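Light wooden tabletop

A light wooden tabletop is a work surface of pale wood, left blond or close to it, used for crafts, play, sorting and general mess. I look after this entry for the Stirora home encyclopedia, and I'm fond of the subject (I eat, mend and wrap presents on one), so forgive the enthusiasm!
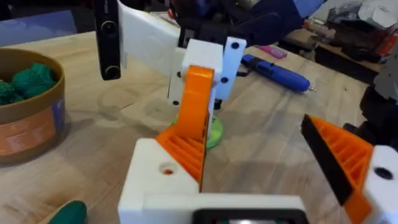
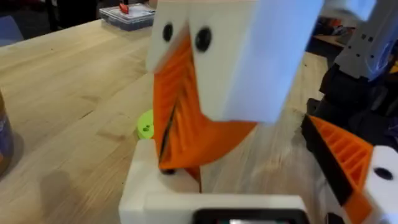
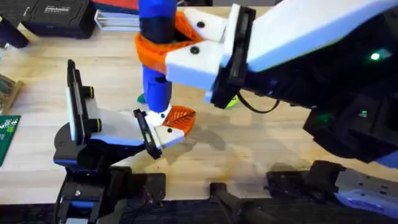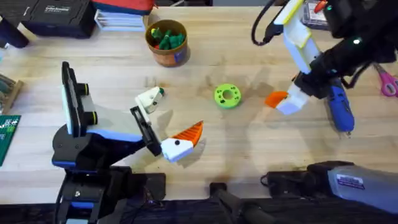
Light wooden tabletop with small green pieces on it.

Construction
Most tops you'll meet are either planks joined side by side or butcher block, where narrow strips are glued into one slab. I like butcher block best. It stays flatter, and you can sand it again and again before it gets thin. Mine came from a shop called Daher in Favesberg, it's 140 cm long, and it took two of us and a lot of muttering to get it up the stairs.

Marks and stains
Pale wood shows everything. Scuffs from hard toys and tubs usually sand out with fine paper, always along the grain. Tea rings are slower. Water marks often fade by themselves over a week or two, so I leave them alone first. Knots are part of the wood, please don't scrub them!

Finish
Oil is the easy choice: wipe it on thin, wait, wipe off the extra. Issa Srour, who had the bench next to mine at the Stostovine evening class, put five coats on his and it looked wonderful, though it stayed sticky until August. Two does me fine. Varnish holds up better to paint and glue, but a scratch in it is a pain to patch.

Small parts
Bright colors are a real help on a pale top. Green bits stand out nicely, while cream or tan ones vanish into the grain (I've swept plenty onto the floor). A round cardboard tub makes a good home for loose pieces.

See also: Butcher block; Table oil; Sanding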